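접수 내용: 양손 시연 데이터에서 왼손-오른손 상대 위치가 갑자기 이동하는 문제
구성 요소: Prullel 궤적 복원 단계 / Bustent 보정 파일
작성자: Ustyna Moroz
담당: Bohdan Symonenko
참조: Zoriana Vasylenko, Orest Didenko
상태: 부분 해결 (아래 마지막 댓글 참고)
중요도: 높음

환경

손에 드는 그리퍼 두 개, 각 그리퍼에 어안 카메라 한 대. 로봇 팔은 수집 단계에서 사용하지 않습니다. 영상과 관성 센서 기록을 Prullel에 넣고, 먼저 장소의 지도를 만들고, 그 다음에 각 에피소드의 카메라 위치를 그 지도 안에서 찾습니다. 보정 파일은 Bustent로 만든 것을 사용합니다. 데이터 묶음의 이름은 Gastholm이고, 현재 1,734개의 에피소드가 들어 있습니다. 작업은 식탁 정리입니다. 과일 껍질과 포장지를 집어서 한곳에 모으는 작업입니다.

증상

문제가 생기는 에피소드에서는 오른손의 궤적이 한 프레임과 다음 프레임 사이에서 옆으로 이동합니다. 영상에서는 손이 그렇게 빨리 움직이지 않습니다. 이동한 다음의 궤적은 다시 매끄럽습니다. 그래서 속도만 검사하면 한 점만 이상하게 보이고, 그 점을 보간으로 지우면 에피소드가 정상처럼 보입니다. 하지만 그 뒤의 모든 위치가 틀려 있습니다.

양손 작업에서는 이 오류가 특히 중요합니다. 저희 정책은 절대 위치를 쓰지 않고, 두 손의 상대 위치를 관측에 포함합니다. 한 손만 옆으로 이동하면 정책은 두 손이 멀리 있다고 배우는데, 같은 시각의 영상에서는 두 손이 가까이 있습니다.

재현 방법

하나. Gastholm에서 주방 식탁 세션을 선택합니다.
둘. 지도 작성은 기본 설정으로 실행합니다.
셋. 에피소드 위치 찾기를 실행하고, 두 손의 거리 그래프를 그립니다.
넷. 손이 식탁 가까이 내려가는 구간을 확대합니다. 그래프에 계단 모양이 나타납니다.

기대한 결과는 계단이 없는 연속적인 곡선입니다.

제가 이미 확인한 것

처음에는 두 카메라의 시간 맞춤이 틀렸다고 생각했습니다. 시간 차이가 원인이라면 손이 빨리 움직일 때 오차가 커지고, 손이 멈추면 오차가 없어져야 합니다. 그러나 손이 멈춘 구간에서도 오차가 그대로 남아 있었습니다. 그래서 시간 맞춤은 원인이 아니라고 판단했습니다.

다음으로 Bustent의 보정 파일을 의심했습니다. 같은 파일을 사용한 다른 세션에는 계단이 없습니다. 왼손과 오른손의 보정 파일을 서로 바꾸어 넣은 경우에는 지도 작성 자체가 실패했습니다. 파일이 바뀌어 들어간 것은 아닙니다.

세 번째로 그리퍼 가림 영역을 보았습니다. 카메라에서 보면 자기 그리퍼는 항상 같은 자리에 있으므로, 특징점을 찾을 때 그 부분을 빼야 합니다. 가림 영역은 그리퍼 몸체를 잘 덮고 있습니다. 다만 그리퍼가 잡은 물건은 덮지 않습니다. 큰 껍질을 잡고 있으면 그 껍질도 카메라와 같이 움직이기 때문에, 움직이지 않는 배경처럼 계산될 수 있습니다. 이것은 원인의 일부일 수 있다고 생각하여 여기에 적습니다.

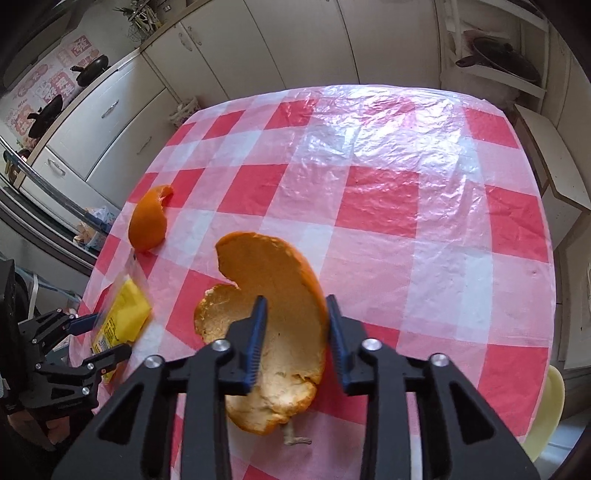
계단은 주로 손이 낮은 구간에서 나타나고, 손을 다시 들면 가끔 원래 위치로 돌아옵니다. 돌아오는 에피소드와 돌아오지 않는 에피소드의 차이를 저는 아직 모릅니다. 로그 파일을 첨부했습니다. 용어가 틀린 곳이 있으면 말씀해 주십시오.

Ustyna Moroz

댓글 — Bohdan Symonenko, 오전 10시

자세한 설명 감사합니다. 로그를 읽었습니다. 한 가지 부탁드립니다. 계단의 크기를 미터 단위가 아니라 식탁보의 체크무늬 한 칸을 단위로 하여 재 주실 수 있습니까? 계단이 무늬 한 칸의 정수배라면 원인이 거의 정해집니다. 방향도 같이 적어 주십시오. 무늬의 줄과 나란한 방향인지, 비스듬한 방향인지가 궁금합니다.

그리고 지도 작성용 영상을 어떻게 찍으셨는지 알려 주십시오. 카메라가 식탁을 얼마나 오래 보았는지가 중요합니다.

댓글 — Ustyna Moroz, 오후 2시

측정했습니다. 문제가 있는 에피소드 중에서 계단이 뚜렷한 것을 골라 손으로 확인하였습니다. 대부분의 계단은 무늬가 한 번 반복되는 거리와 같습니다. 몇 개는 그 거리의 두 배입니다. 방향은 무늬의 줄과 나란합니다. 비스듬한 계단은 찾지 못하였습니다.

지도 영상은 식탁 앞에서 찍었고, 카메라를 식탁 위로 천천히 옮기는 부분이 깁니다. 저희의 내부 안내서에 "작업 영역을 충분히 촬영하십시오"라고 쓰여 있어서 그렇게 하였습니다. 지금 생각하면 이 문장은 고쳐야 합니다.

댓글 — Bohdan Symonenko, 오후 4시

그렇다면 반복 무늬로 인한 잘못된 대응입니다. 위치를 다시 찾는 단계에서 한 칸의 모서리가 옆 칸의 모서리와 짝이 됩니다. 무늬 전체가 같이 밀려도 모서리들은 서로 잘 맞기 때문에, 이상점을 걸러내는 단계를 통과합니다. 재투영 오차도 작게 나옵니다. 로그에서 오차가 정상으로 보인 이유가 이것입니다.

여기에 비닐의 반사가 더해집니다. 반사된 빛은 식탁에 붙어 있지 않고 카메라가 움직이면 다른 자리로 갑니다. 밝은 부분의 경계에서도 특징점이 잡히고, 이 점들은 잘못된 깊이를 가집니다. 저희가 이전에 다룬 Dovhaniuk 묶음에서는 식탁에 무늬가 있었지만 비닐이 없었고, 계단이 훨씬 드물었습니다. 두 조건이 같이 있을 때 심해진다고 추측합니다. 아직 증명한 것은 아닙니다.

시험해 주셨으면 하는 설정은 다음과 같습니다.

설정 가: 기본 설정. 비교용입니다.
설정 나: 식탁 평면 위의 특징점을 지도에서 모두 제외.
설정 다: 식탁의 특징점은 유지하되, 위치를 다시 찾을 때는 식탁 밖의 점이 충분히 있는 경우에만 결과를 인정.
설정 라: 설정 다에, 잡은 물건을 덮는 확장 가림 영역을 추가.

배경에 쓸 수 있는 점이 있는지도 확인해 주십시오. 흰 벽만 있는 방이라면 나와 다는 실패할 것입니다.

댓글 — Ustyna Moroz, 오후 5시

배경은 충분히 복잡합니다. 카메라가 수평에 가까울 때에는 창문, 수도꼭지, 조리 도구, 선반 위의 병들이 보입니다. 흰 찬장의 문은 넓고 평평해서 점이 적지만, 손잡이 부근에는 점이 있습니다. 카메라가 아래를 볼 때도 어안 렌즈이기 때문에 영상의 위쪽에는 주방의 일부가 남아 있습니다.

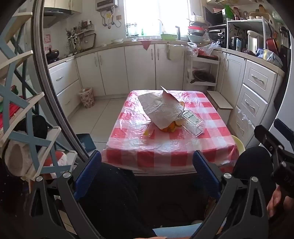
그리퍼 카메라 시점. 체크무늬 식탁보와 그 위의 투명 비닐, 뒤쪽은 지도에 쓸 주방 배경.

걱정되는 것은 창문입니다. 밝은 창문이 영상의 가운데로 들어오면 자동 노출이 바뀌고, 그때 어두운 쪽의 점이 줄어듭니다. 이 점도 로그에 표시하겠습니다.

시험은 전체 데이터로 하지 않고, 100개의 에피소드를 뽑아서 하겠습니다. 손이 낮은 구간이 긴 것을 우선으로 뽑으면 결과가 실제보다 나쁘게 보이므로, 무작위로 뽑았습니다. 뽑은 목록은 첨부하였습니다.

댓글 — Orest Didenko, 오후 6시

궤적과 관계없는 관찰을 하나 적습니다. 같은 에피소드를 보다가 그리퍼 폭의 값에서도 이상한 구간을 발견하였습니다. 저희는 폭을 손가락 패드의 파란색 영역으로 추정합니다. 그런데 영상의 맨 아래에 하늘색 데님 천이 들어오는 순간이 있고, 색 범위가 넓게 설정되어 있으면 그 천의 일부가 패드로 인식됩니다. 바닥 가까이의 파란 비닐봉지도 한 번 인식되었습니다.

패드가 나타날 수 있는 위치는 그리퍼의 구조로 정해져 있으므로, 검색 영역을 그 위치로 제한하면 됩니다. 수정은 제가 하겠습니다. 별도의 접수로 나누어도 좋고, 여기에 두어도 좋습니다.

댓글 — Bohdan Symonenko, 오후 6시

나누어 주십시오. 두 문제는 원인이 다릅니다. 다만 폭 값이 틀린 에피소드를 궤적 시험에서 제외하지는 마십시오. 제외하면 설정 사이의 비교가 흐려집니다.

댓글 — Ustyna Moroz, 다음 날 오전 11시

네 가지 설정의 결과입니다. 각 설정에서 같은 목록을 사용하였고, 지도도 설정마다 새로 만들었습니다.

설정 가. 19개의 에피소드에서 계단이 있습니다. 거리 그래프로 먼저 찾고, 그 다음에 영상과 비교하여 하나씩 확인하였습니다.

설정 나. 무늬 한 칸 크기의 계단은 사라졌습니다. 대신에 일부 에피소드에서 위치 찾기가 도중에 끊어집니다. 끊어지는 곳은 손이 식탁에 아주 가까이 있고, 잡은 물건이 영상의 위쪽까지 올라와 배경을 가리는 곳입니다. 큰 껍질을 잡을 때 이런 일이 생깁니다. 또 손이 낮을 때 높이 방향의 떨림이 커졌습니다. 가까운 점이 없고 먼 점만 있으면 작은 이동을 정확히 재기 어렵다고 이해하고 있습니다.

설정 다. 계단은 세 개의 에피소드에만 남았습니다. 끊어짐은 없고, 떨림은 기본 설정과 같은 수준입니다.

설정 라. 계단은 한 개의 에피소드에 남았습니다. 설정 다에서 남은 세 개 중에 두 개는 잡은 껍질 위에 특징점이 많이 있던 경우였습니다. 가림 영역을 넓히면 그 점들이 없어지고 결과가 좋아집니다.

남은 한 개는 제가 설명할 수 없습니다. 계단의 크기가 무늬의 정수배가 아닙니다. 노출이 바뀌는 순간과 가까이 있지만, 같은 순간은 아닙니다.

설정 라의 단점도 적습니다. 확장된 가림 영역은 고정된 모양이어서, 그리퍼가 비어 있을 때에도 쓸 수 있는 점을 버립니다. 물건을 잡았을 때만 영역을 넓히는 방법이 더 좋을 것 같습니다. 하지만 그 방법은 그리퍼 폭의 값이 정확해야 하므로, Orest의 수정 다음에 시도할 수 있습니다.

댓글 — Zoriana Vasylenko, 오후 1시

결과를 읽었습니다. 질문이 두 개 있습니다.

첫째, 이 오류가 정책의 성능에 영향을 주었다는 근거가 있습니까? 궤적이 좋아진 것은 분명하지만, 다시 학습하는 비용을 쓰려면 그 근거가 필요합니다.

둘째, 계단의 검출을 거리 그래프로 하셨는데, 두 손이 같은 방향으로 같이 밀리면 거리에는 변화가 없습니다. 이런 경우를 어떻게 찾습니까?

댓글 — Ustyna Moroz, 오후 3시

두 번째 질문부터 답합니다. 말씀이 맞습니다. 제 검출 방법으로는 그런 경우를 찾지 못합니다. 그래서 관성 센서의 값을 적분하여 짧은 구간의 이동을 계산하고, 궤적의 이동과 비교하는 검사를 추가하였습니다. 같은 목록을 다시 검사하였는데 새로운 에피소드는 나오지 않았습니다. 두 손의 카메라는 서로 다른 시각에 위치를 다시 찾기 때문에 같이 밀리는 일이 드문 것 같습니다. 전체 데이터에서는 나올 수도 있습니다.

첫 번째 질문에는 약한 근거만 있습니다. 기존 정책을 실행한 기록을 보면, 한 손이 물건을 잡고 다른 손으로 가까이 가져갈 때 마지막에 옆으로 벗어나는 실패가 있습니다. 한 손만 사용하는 부분에서는 이 실패가 드뭅니다. 오류의 모양과 맞는 실패이지만, 다른 원인으로도 설명할 수 있습니다. 비교 학습을 하기 전에는 영향을 주었다고 쓰지 않겠습니다.

댓글 — Zoriana Vasylenko, 오후 4시

알겠습니다. 설정 라로 Gastholm 전체의 궤적을 다시 만드십시오. 비교 학습은 같은 에피소드 목록, 같은 초기값, 같은 학습 시간으로 합니다. 바뀌는 것은 궤적뿐이어야 합니다. 새 설정에서 실패한 에피소드를 빼게 되면, 기존 궤적 쪽에서도 똑같이 빼 주십시오. 그렇게 하지 않으면 데이터의 양이 달라집니다.

실행 평가는 Vira가 맡습니다. 평가하는 사람은 어느 정책이 실행되고 있는지 모르게 진행합니다.

댓글 — Vira Stasiv, 오후 5시

평가를 맡겠습니다. 물건의 처음 배치는 투명 종이에 그린 윤곽을 식탁 위에 대고 맞추겠습니다. 껍질은 시간이 지나면 마르고 말려서 모양이 달라집니다. 그래서 두 정책을 하루씩 나누지 않고 번갈아 실행하겠습니다. 성공의 기준은 모든 조각이 정해진 장소에 있는 것으로 하고, 조각을 놓쳤다가 다시 잡은 경우는 따로 기록하겠습니다.

댓글 — Bohdan Symonenko, 오후 5시

전체 실행을 시작하시기 전에 아래의 설정을 확인해 주십시오. Prullel의 기본값이 아니기 때문에 설정 파일에 직접 써야 합니다.

식탁 평면 추정: 켬
재위치 인정 조건: 식탁 밖의 점 필요
가림 영역: 확장
조건을 만족하지 못하는 구간: 관성 센서로 연결하고 표시를 남김

마지막 항목이 꺼져 있으면 조건을 만족하지 못하는 구간이 아무 표시 없이 이전 방식으로 처리됩니다. 이 동작은 문서에 없었습니다. 저희 쪽의 잘못이고, 문서를 고치겠습니다.

댓글 — Ustyna Moroz, 5월 마지막 실행 후

전체 실행이 끝났습니다. 처음 실행에서는 제가 마지막 항목을 쓰지 않아서 다시 실행하였습니다. 키 이름의 철자가 틀렸는데 Prullel은 모르는 키를 그냥 무시합니다. 가능하면 경고를 출력해 주시면 좋겠습니다.

결과: 새 설정으로도 복원할 수 없는 에피소드가 19개 있습니다. 이 에피소드는 양쪽 학습 목록에서 모두 제외하였고, 제외 목록을 저장소에 올렸습니다. 나머지는 두 가지 검사를 통과하였습니다. 관성 센서로 연결된 구간에는 표시가 있고, 그 길이는 모두 짧습니다.

촬영 안내서도 고쳤습니다. 바뀐 부분은 다음과 같습니다.

지도 영상은 방의 배경에서 시작하고 배경에서 끝냅니다.
식탁만 보이는 구간을 길게 찍지 않습니다.
반복 무늬가 있는 식탁보를 치울 필요는 없습니다. 학습 데이터에는 다양한 식탁이 있어야 합니다.
창문 쪽을 볼 때는 천천히 움직입니다. 노출 고정은 아직 시험하지 않았으므로 사용하지 않습니다.

비교 학습은 오늘 시작하였습니다.

댓글 — Bohdan Symonenko, 오전 9시

모르는 키에 대한 경고는 다음 배포에 들어갑니다. 설정 라에서도 계단이 남은 그 에피소드의 원본 영상과 센서 기록을 보내 주시겠습니까? 저희 쪽에서 노출 변화와 특징점의 수를 프레임마다 비교해 보겠습니다. 상태는 부분 해결로 바꾸고, 이 접수는 비교 학습의 결과가 나올 때까지 열어 두겠습니다.

댓글 — Ustyna Moroz, 오전 10시

보냈습니다. 파일이 커서 두 개로 나누었습니다. 센서 기록은 첫 번째 파일에 있습니다.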